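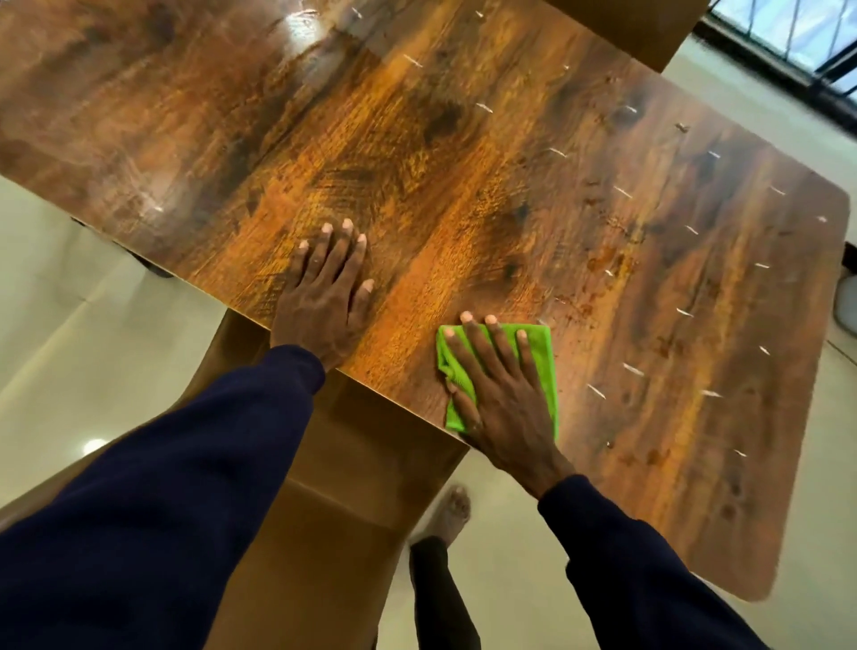
Wiping down the tabletop with a green microfiber cloth. White flecks and reddish-brown spots are still on the wood to the right.

The table-wiping cell at Tirkodstead's Misberg site runs one arm, a cloth pad and a head camera. The technician who looks after it has done so since April and asked to be identified by job only.

Most of the work is on the camera. "People expect the arm to be the problem. The arm needs grease and a torque check. The camera needs me every shift."

Gloss is the main difficulty. A bright reflection on a varnished or laminated top hides the grain and anything lying on it, and the detection software, supplied by Trerora, can read the edge of the glare as residue. The technician sets exposure against the brightest part of the table, then checks that pale crumbs still register on the dark grain. "If I lose the crumbs, I go back 2 steps and start again."

Pad pressure is next. The cell is set to 12 newtons for dry debris and 18 for dried-on spots. Higher settings bunch the cloth and leave a strip untouched along the fold. Hand wiping is the reference: one palm flat on the table, the other pressing the cloth with the fingers spread.

Cloths are changed every 30 cycles. The pad clamp, an Amundsen part, is opened at the same time and brushed out. "Lint gets behind the spring. Then it closes short and the cloth walks."

The force sensor is zeroed with the pad off the table, before the first run at 6 a.m.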